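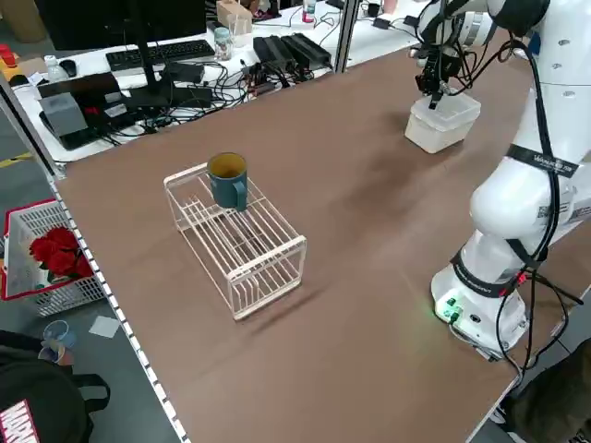 White wire rack, teal mug on top, the plastic bin off to the right

4 min read

Wire rack or just a towel? (moving mugs off the wet counter)

plildale_azu
Hi all! I've been reading the small kitchens board since June and finally have something to ask. I'm trying to settle on a dish rack for a very short counter, and I keep coming back to the plain white wire kind with the parallel slots, like the one in the picture. My trouble is mugs. Plates go in the slots fine, bowls more or less behave, but a mug has no obvious home, so it ends up sitting on top of the wires like that teal one, and I'm never sure if that's all right or if I'm one bump away from sweeping up pieces. My sister says get a towel and be done with it. I drink a lot of tea, so there are always mugs. What do you all do?
– Azucena

R. Magaña
Welcome, Azucena! I've had a wire rack for years and mugs on top are fine as long as they sit across at least two of the rods, and preferably three. Turn them upside down so they drain. Handles I point inward, toward the middle of the rack, because my sleeve catches everything. I broke a good one from the Drolldale pottery sale that way and I still think about it.

buppha_p
I'm going to disagree with Rigoberto a little, with love. Upside down on wire is great for draining, but some mugs have a rim that isn't glazed very well and the wire leaves gray marks on it. Mine did, on a cream set my aunt gave me. I do mugs on a folded cotton towel, on their sides for the first bit and then right way up once the drips are gone. It takes more room, I admit, and the towel has to be washed every other day or it starts to smell like a pond.

Crescencio B.
Towel person here too, or I was until we moved to the apartment over on McAlister. The counter there is so short that a towel took up all of it, and I had nowhere to chop an onion. So now it's a little wire rack for plates and a plastic bin beside it for the odds and ends – lids, the garlic press, the kids' cups. I like the frosted kind of bin like the one in Azucena's picture. You can sort of tell what's in there, but it doesn't look as messy as a clear one.

R. Magaña
Buppha, the gray marks come off with a bit of baking soda paste and a soft cloth. Try it on one before you give up on the whole set!

buppha_p
I did try it! It worked on the outside and did nothing at all for the rim. I still say towel.

plildale_azu
Oh, these are so helpful, thank you. Crescencio, does the bin hold water in the bottom? That's what would worry me. I can just see myself finding a lid in a puddle three days later.

Crescencio B.
It does if you let it. I lay a dishcloth in the bottom and tip the whole thing out over the sink at night. My wife drilled a few holes in the one at her mother's place and that works better, only then you need a tray underneath, and you're back to having no counter.

Isauro_C
Coming in from the other side: has anybody here tried the Trirero over-the-sink rack? I paid 56 dollars for it, which felt silly for bent wire, but it gave me my whole counter back and the mugs hang from little hooks. My one complaint is that the hooks are too small for fat handles. My big soup mug won't go on, so it sits on top like everybody else's.

R. Magaña
56 dollars! Isauro, I could buy a lot of towels for that, and I don't even like towels.

Isauro_C
I know, I know. But I've had it two years and there's not a spot of rust on it, and my old one was orange at the corners by the first winter.

plildale_azu
My sink is under a low window, so I don't think the over-the-sink kind would fit, but I'll measure tonight. For now I think I'll go with a plain wire rack for the plates, a towel for my two favorite mugs (Buppha, you scared me about the rims!) and the rest can take their chances on top. I'll report back after the holidays, when my cousins have been through and used every cup I own.

Last reply Dec 12, 2023

Contact the moderators | © Small Kitchens Board | Back to top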